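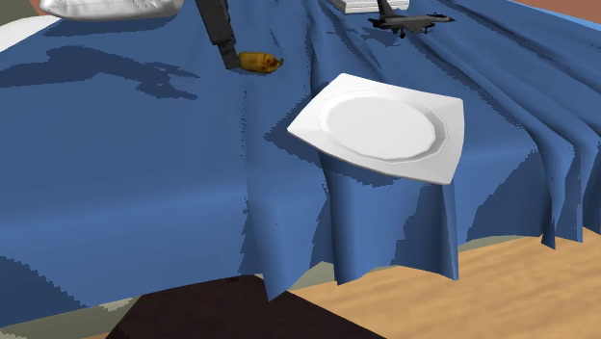
Ellbridge Fruit Bowl Diaries

Version 1.2, February 9, 2024
Maintained by Gitau Gachanja

What is in the download

A table of 2,271 diary entries from households in Ellbridge that agreed to write down what happened to the fruit they bought. Each row is one piece of fruit, from the day it came home to the day it was eaten, cooked, given away or thrown out. There is also a short file of household answers and a text file of free comments.

Read the section on known problems before you use any of it. The first version was quoted in a local newsletter as proof that people throw away less fruit than they used to. It proves no such thing. There is no earlier survey to compare it with.

Files

entries.csv: one row per fruit
households.csv: one row per household, 230 rows
comments.txt: free comments, lightly edited to take out names and addresses
grades.txt: the wording of the ripeness grades as given to households

Columns in entries.csv

household_id: matches households.csv
fruit: what the household called it, in lower case
bought_from: Petine, Villca, other, or blank
day_in: day of the diary it came home, starting at 1
day_out: day of the diary it left the bowl
grade_in: ripeness on arrival, 1 to 5
grade_out: ripeness at the end, 1 to 5
fate: eaten, cooked, given, binned, unknown
note: anything else, often nothing

Petine and Villca are the two grocery stores most people here use. Please don't rank them with this data. Villca shoppers in the sample live farther from the store and buy for longer stretches, so their fruit sits around more.

Ripeness grades

The grades run from 1 (hard, not ready) to 5 (past eating). They looked sensible on paper. In practice, people grade by color, and color is a poor guide for a lot of fruit. Some pears stay green until they are mush. Some mangoes never turn red at all. Brown marks on the skin may mean bruising, sugar, rubbing in the crate, or the start of rot, and the diary form gave no way to say which.
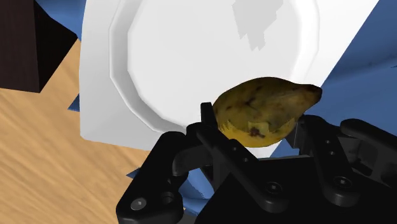
Yellow skin with brown and olive blotches. By color alone, this could go down as a 3 or a 4.

Treat a difference of one grade as noise. We asked a few households to grade the same fruit separately, and they often disagreed with each other by that much. I would only trust the gap between 1 or 2 at one end and 5 at the other.

Known problems

Households signed up themselves. People who offer to keep a fruit diary are probably not careless with fruit.

Keeping the diary changes behavior. Several comments say so outright ("ate it so I wouldn't have to write binned"). The share of fruit marked binned is almost certainly too low, and I have no honest way to correct it.

All diaries were kept in August. Kitchens were warm and there was plenty of soft fruit. Nothing in here tells you about winter.

The fruit column is messy. "Peach" and "nectarine" get swapped, and one household wrote "the usual" for its whole diary. Those rows are kept as written.

In 270 rows, fate is unknown. Earlier advice was to drop them. I now think that is a mistake: a forgotten fruit was more likely binned than eaten. Try it both ways and report both.

What we left out

A Skuneck version was planned and then dropped when too few diaries came back. Those entries are not in this release and will not be sent out on request.

There are no weights and no prices. Any claim about money lost per household has been made up by whoever is making it.

Changes since 1.1

Fixed day_out values that came before day_in
Put blank stores back to blank (they had been filled in as Petine)
Removed a summary chart that people kept copying without the text under it

Terms

Free to use and share with credit to the Ellbridge Fruit Bowl Diaries. If you publish a figure from it, include the month and the fact that households signed themselves up. Send corrections to the maintainer with the household_id and the row in question.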